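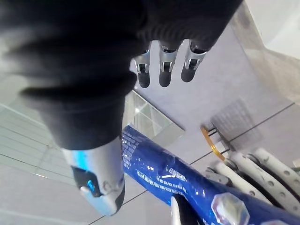 One visitor at the last open day wrote on the form that she had enjoyed the talk but would have liked a lot less talk and a lot more time at the bench, and could the next one please be the other way around. Several other forms said much the same, so the February day has been planned like that.

Call for participants: Daltau open day, Kurnura

Van Acker is looking for 40 people to take part in a demonstration day at our Kurnura workshop in February. You will spend most of your visit at a bench with a robot, doing simple jobs with everyday objects, and we will record how it goes. You do not need any technical background. We would in fact like most of the group to be people who have never been near a robot.

What Daltau is

Daltau is our project on robot hands that pick up, hold and pass household items. The work at the moment is mostly bottles. Shiny ones are the hardest for us, and the glossy blue bottle with the silver six-sided cap will be on the bench for the day. We also use jars, tubes, a torch, a tin of shoe polish and a few kitchen things.

You may see different hands at work. Some have metal finger joints and rounded black pads, with a knit cover pulled down over the back. Others have white plastic fingers. People tend to pass things differently depending on the look of the hand in front of them, and we want to know more about that.

What you will do

Visits run for two hours. There is a morning session starting at 9.30 am and an afternoon session starting at 1.30 pm. Each has 20 places. The order is the same for both:

Sign in, safety talk and paperwork (15 minutes)
Short demonstration by our staff (15 minutes)
Bench work in small groups (60 minutes)
Cup of tea and written questions (20 minutes)
Walk through the workshop (10 minutes)

At the bench you will be asked to put an object down where the robot can reach it, hand an object over, and take one back. You will then do the same jobs with another person from your group, so that we have something to compare. A staff member stays at each bench the whole time and has a stop button within reach. You will have a stop button as well and may press it whenever you like. You don't have to give a reason.

Things get dropped. None of the bottles we use for handovers are glass, and the floor is tiled, so it can be loud. Please tell us beforehand if sudden noise is a problem for you and we will put you at the far bench, where there is a rubber mat.

Who can take part

You must be 18 or over on the day. You need to be able to lift a full one-litre bottle with one hand, either hand. Left-handed people are very welcome as we were short of them last time. If you use a wheelchair or would prefer to sit, one of the benches can be lowered, and the bathroom and tea room are on the same level as the workshop.

We can't take anyone employed by Van Acker or by Rukberg, which makes the bench controls. If you took part in an earlier Daltau session you can still apply, but people new to the project will be placed first.

If you have a pacemaker or another implanted device, please phone before applying. It may not rule you out, but we need to talk it over with you first.

Payment

Each participant will be paid $187 by bank transfer after the session. This covers your time and your travel within the Kurnura area. If you are coming from further out, write to us before you book anything, as we have a small travel allowance that has to be approved in advance. If you stop partway through, you are still paid in full.

What we record

There are cameras on the robots and over the benches. The robot cameras mainly see hands and objects, but faces do sometimes get into the bench video. We blur faces before the video leaves the project team. Your name is kept in a separate file from the recordings. You may ask us to delete your recordings at any time up to the end of April, and we will write back to tell you when it has been done.

The consent form will be emailed with your confirmation. Please read it before you come. Paper copies in large print are available at the door.

What to wear and bring

Closed shoes, please. Sandals and thongs are not allowed on the workshop floor. Sleeves should be short or close-fitting. Rings and bracelets need to come off for the bench work and there are lockers for them, which take a $2 coin (you get it back). Long hair has to be tied up and we have elastics if you forget.

You may bring one object from home for the robot to try. It should be no heavier than a full drink bottle, with no sharp edges, and it should be something you wouldn't mind seeing dropped. A robot will have a go at as many of these as we can fit in at the end of the bench hour. Last time the most difficult was a string bag of onions.

Getting here

The workshop is at 229 Rukberg Road, Kurnura. Rukberg the company is next door and has its own driveway, which a lot of people turn into by mistake. Ours is the second one, with the grey roller door. Parking is free behind the building. The bus stops across the road, and there is a pedestrian crossing a short walk back towards town. Doors open 20 minutes before each session. We can't let anyone in once the safety talk has started.

Family and friends

If you only want to look, you don't need to apply. The public viewing area is open from noon to 1 pm between the two sessions, and staff will be running one bench the whole time. Children are welcome there with an adult. Viewers are not paid and won't be recorded.

How to apply

Fill in the form on the Daltau page of the Van Acker website, or pick up a paper one from the front counter at the workshop. It asks for your age group, which hand you write with, which session you would prefer and anything we should know about access. Please apply by the end of January. We will reply to everybody, including those we can't place, and will keep a short waiting list for each session in case of cancellations.

If you are given a place and then can't come, please let us know by noon the day before so that we can ring the next person on the list.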